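3.2 Collection sessions

Data were collected by students in the second-year robotics course at Clultstead, working in pairs over four weeks in October. Each pair was given a set of two hand-held grippers, a charger and a printed task card. The students were free to record at home or in the teaching lab, and most chose to record at home. We did not ask them to tidy up first or to use particular bedding, towels or clothing. The only rule was that each task had to be done entirely with the grippers, with no bare-hand contact with the cloth once recording had started.

The task cards covered 17 household jobs involving fabric. They were written by Rania Khoury, who had run a shorter version of the project the year before with the Atura student club. The cards named a goal and an end condition but gave no steps. A card might say "take one item out of the bedding and lay it flat," for example, and the pair had to decide between themselves who would hold what. In the earlier version the steps had been spelled out, and the recordings came out so alike that they were of little use for training.

Figure 2. Two grippers used together on a bed: one holds the upper end of a gray cloth and the other is closed on the fabric at its lower end.

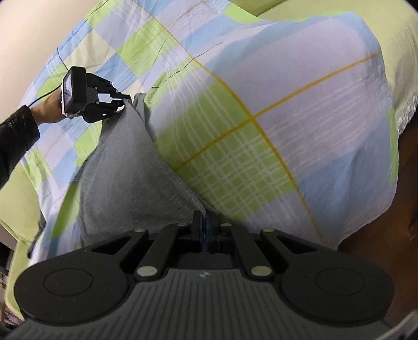

Two-handed work on soft items took the students longer to learn than we had planned for. A gripper closed on a puffy cover tends to take up more than one layer, and the person holding it has little feel for how many layers are between the fingers. Several pairs reported that they only noticed the extra layer when they began to pull. We kept these recordings and marked them with a separate label, as the recovery that follows is useful in its own right. Recordings in which a student touched the cloth by hand were removed.

By the end of the fourth week the class had handed in 3000 recordings. Of these, 400 were set aside for testing before any model was trained. The split was made by pair and not by recording, so that no bed, room or set of bedding appears on both sides. Labels were added by the students themselves using Sayegh, the annotation tool already in use in the course, and every recording was checked by a second pair.

Grading was kept apart from the number of recordings a pair produced. Students were marked on a written report that compared two ways of doing the same card. We made this choice after the first trial, when marks were tied to output and some groups repeated the easiest card many times over.

3.3 Training setup

All policies were trained with Aletti, the course's own training code, using the default settings unless stated otherwise.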